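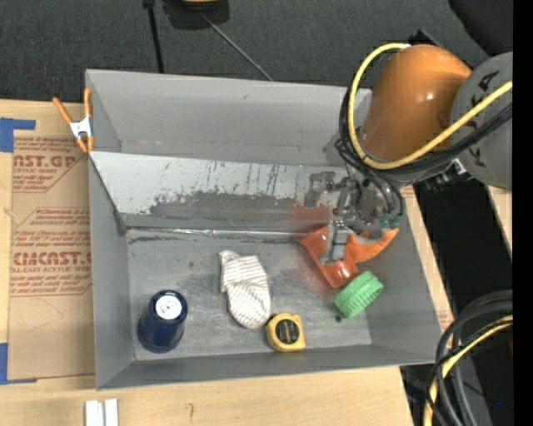
Figure 1. Metal bin with sloping walls and a worn patch on the far panel.

Wear of painted surfaces in small workshops
Student project report, Solange Arruda
January 9, 2018

1. Purpose
The project asks how fast paint is lost from steel sheet when small parts slide on it every day. I chose this subject after my practice in the Wallitz workshop in May, where the chutes were painted again each year.

2. Method
I prepared 13 steel plates with the same gray paint. Each plate was fixed at an angle of 43 degrees, and bolts were let down on it 2000 times. The plates were weighed before and after.

3. Results
Two plates showed bare metal already after 392 slides. Both had been painted on a surface which was not well cleaned. The other plates lost only gloss.

4. Remaining work
The Mesadow primer was not tested because it arrived too late. The tables of weights are in Appendix B.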